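Bag handle grasp: planner keeps closing on the wrong layer
Forum: Manipulation Software > Perception and Planning

tallgrass_dev
04/04/2020
Two-arm setup, wrist camera on each arm, running the Grurno planner with our own segmentation in front of it. The task is to take a plastic shopping bag by both handles and lift it. The first arm gets its handle most of the time. The second arm is the problem. The mask for its handle gets thin as soon as the first one pulls, then the depth drops out and the planner picks a grasp point on whatever is behind it. I have 400 episodes logged and the second grasp is bad in 378 of them. Grasp candidates are scored from a single depth image taken before either arm moves.

Wrist view from one of the runs:
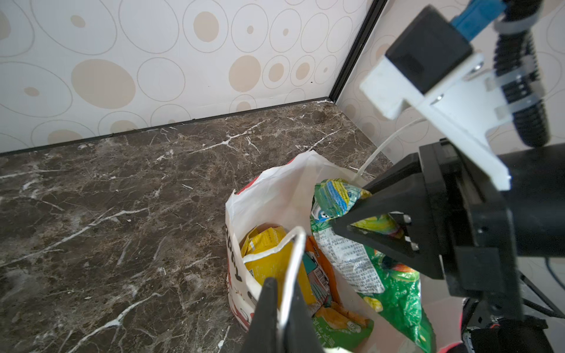

Near gripper has its handle up, the other handle is stretched toward the second arm, snack packets in between.

I tried raising the confidence threshold on the mask. That gave me fewer bad grasps and a lot of timeouts. Any ideas before I start relabeling?

mnguni_fork
Your last line about scoring is the bug. You plan both grasps on a bag that changes shape once the first arm moves. Take a new image after the first gripper closes and plan the second grasp from that. The Mnguni branch has a hook for it, look for replan_after_contact in the config. It is off by default.

osprey77
I don't agree that replanning fixes it. If the depth is missing on a thin white strip, a second look has the same hole in it. I would fit a curve to the handle in the color image and take the depth from the two ends, where it joins the bag. We did it that way at the Clakville lab and stopped using the depth in the middle at all.

mnguni_fork
A curve fit works when both ends are in view. Look at his picture. The packets stick up right next to the handles, and that tall green and blue one is where the second gripper is reaching. From other angles you will lose one of the ends.

osprey77
Then use the other wrist camera for that end. He has two.

quietbuffer
Check the extrinsics first. We had the same symptom on Ultier arms and it was a stale transform between the wrist cameras. A small error doesn't matter on a box, but on a handle it puts you on the next packet over. There is a marker strip on the finger in your shot, so use it. Compare where the detector says the finger is with where the kinematics say it is. If they disagree, no planner setting will help.

tallgrass_dev
Ran the check. They disagree, more on the right arm than on the left. I recalibrated and turned on the replan hook. The planner now takes almost 1000 ms longer per attempt — I can live with that. I haven't tried the curve fit.

osprey77
Change one at a time or you won't know which one did it.

tallgrass_dev
Fair. Rerunning tonight with the hook off and the new calibration. Will post the logs.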